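Unit 2 handout: notes on the Zokton open day (November)

Zokton says its Nondia hand-held grippers let anyone record training moves for a robot. Maybe. The demo was small boxes and a gold-rimmed tin on a checkered cloth, with people doing the gripping. 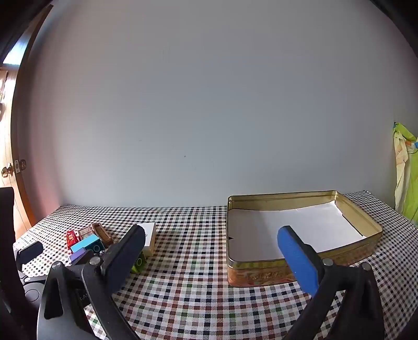
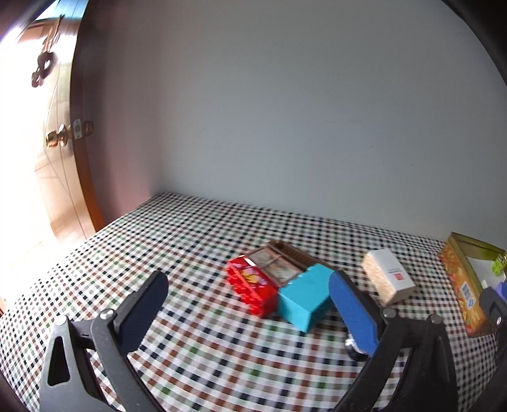 Small boxes, the tin and the gripper fingers, in both.

Does a good hand recording mean the robot can do the job?
No. It shows a person could. Ask for robot trials; the 2,000 recordings Zokton quoted are not trials.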